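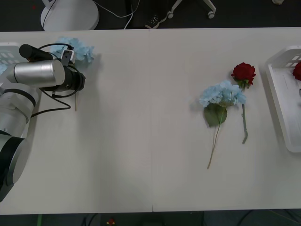 The left arm with a pale blue hydrangea. The other hydrangea and the rose are waiting on the right half of the table.

Skostura Stem Table: two-arm sorting station for artificial flowers

We took the Stem Table to the Istgate open day in December and it was the busiest we have ever seen our corner of the building! We had planned to run short demos on the hour and talk in between, but people kept arriving and asking to see it go again, so in the end we left it running most of the afternoon. This page has been rewritten with the questions visitors asked us, because they were better than the ones we had thought of ourselves.

What it does

The Stem Table sorts artificial stems by kind. You put a mix of flowers on the table, and two small arms, one on each side, pick them up by the stem and put them in the basket where they belong. At Istgate we used blue hydrangeas and red roses, hydrangeas to the left and roses to the right. It's a simple job to explain to a visitor and a surprisingly hard one to do well, and we love it for both reasons.

The station was first built for a display company called Weston, who get their rental arrangements back in mixed crates and have to sort every stem before it can go out again. They send out 3,600 stems in a busy season. Anyone who has emptied a crate of tangled silk flowers will know why they called us.

Why flowers are hard

A box has flat sides. A bottle has a neck. A hydrangea has a big soft head that flops wherever it likes, a leaf that catches on its neighbors, and a long thin stem that can be pointing anywhere. If you grab the head, you crush it (or it springs back out of the fingers, which got a big laugh at our first trials). So the arm has to find the stem, come in at the right angle and close on it without bending the petals.

Roses have their own trick. The head is small and the stem is mostly straight, but it can be bent at the end, and a bent stem rolls when you touch it. Our early version chased a rose halfway across the table before we slowed the last bit of the approach.

The grip

The fingers are black, flat and fairly narrow, and they close on the stem from both sides. We tried soft pads for months. They were lovely on roses and useless on thick hydrangea stalks, which turned in the grip as soon as the head was off the table. The plain fingers hold better, and they wipe clean.
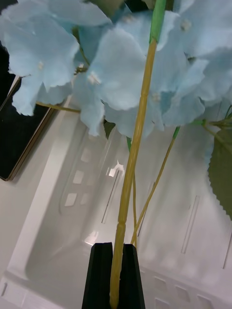
Wrist camera view: the stalk held between the fingers, with the blooms above and the white basket behind.

Visitors spent more time at the wrist camera screen than anywhere else, and we get it! From up there you see the little pale centers of the florets and the band of green tape where the stalk meets the head, and suddenly you understand what the arm has to work with. One girl stood watching it until her father had gone all the way round the other stands and come back for her.

The wrist view is used for the last part of the pick and for the drop. The wider view of the whole table comes from a separate camera, and that's the one that decides which flower to go for next. You can run the station from the wide view alone, but you'll see more missed picks when stems are crossing.

The table and baskets

The top is two white panels set edge to edge. We went with white after trying a gray surface that looked smarter and made every shadow a problem. The panels lift off separately, so you can get the station through a normal door, and if you scratch one you only replace that one.

A basket sits at each end, also white plastic, with slotted sides so dust and loose petals don't collect in the bottom quite so fast. You can use your own baskets if the rims are low enough for the wrist to clear. Bring one along when you visit and we'll try it.
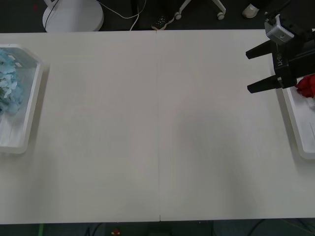 Setting up for a new kind of flower takes a morning. You show the station the flower in as many positions as you have patience for, picking and placing it by guiding the arm, and then you let it try. For the hydrangea we recorded 200 picks before we were happy. The rose needed fewer. We'd suggest starting with two kinds that look nothing alike and adding from there, as red roses and red carnations together are still a fight (we're working on it, and it's getting better every month).

Running it at the open day

We had a stack of flowers beside the table, and visitors were welcome to lay them out however they wanted between rounds. Kids went straight for piles. Adults lined the stems up neatly, then came back ten minutes later and made piles too. Single stems lying apart went well all afternoon. Two stems side by side were fine as long as the heads weren't hooked together. Big heaps were hit and miss, and a few times we had to reach in and loosen a knot by hand with the arms paused. We'd much prefer you see that on a demo than find it out in your own workroom.

Somebody asked if it works with fresh flowers. We haven't tested it with them enough to say yes. Fresh stems are wet and slippery and they break, and you don't get to use the same one again for the next 700 tries!

Another good question was about speed. A person with quick hands is faster than the Stem Table on a small batch, no contest. Where it helps is the long, dull batch. At Weston it gets loaded before lunch and someone comes back to top it up.

What comes with the station

Two arms with wrist cameras and grippers
Overhead camera and mount
Two-panel white tabletop and frame
Four slotted baskets
Pathirana control software, with room for 1,000 saved picks per flower type
Spare finger set
Cables and power supplies

You'll need a level floor, a wall outlet and steady light. Direct sun across the table upsets the wide camera, so pull a blind if you have one.

Seeing one

The demo station is still set up at Istgate and you can come and try it between 10 a.m. and 4 p.m. Send us a note through the contact form first so we can have it warmed up, and tell us what kind of stems you work with. If they're odd ones, please bring a handful. We'd love to see what it makes of them!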